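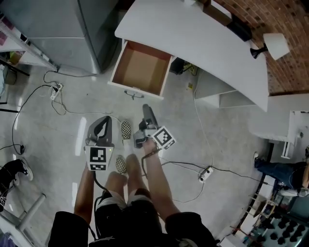
Can demonstrations recorded with hand-held grippers replace those recorded by driving the robot remotely?
For drawer and shelf tasks they can, provided the position of each gripper is known throughout the recording.

Home | Archive | Threads | Subscribe
Search this list

Tagle list members,

The Osthorpe group wishes to respond to the following message, posted in August:

> Your summary gives 3000 demonstrations but does not
> say how many were discarded, or for what reason.
> Could the group supply both? We at Numton are
> planning a similar collection.

Of the 3000 demonstrations, 193 were discarded. The usual cause was a loss of tracking on one gripper -- most often when both hands were inside a drawer. 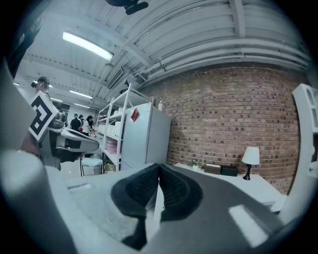
Tracking loss is handled in two steps in the Plurkow pipeline. The position of each gripper is first estimated from its own camera. The second step uses the other hand: when the square black-and-white marker on one gripper is in view of the other, as it is here even at a tilt, the relative position of the two can be computed directly. Demonstrations that fail both steps are removed before training.

We recommend that Numton report the two steps separately. Further questions may be sent to this list.

Osthorpe group
2025-09-30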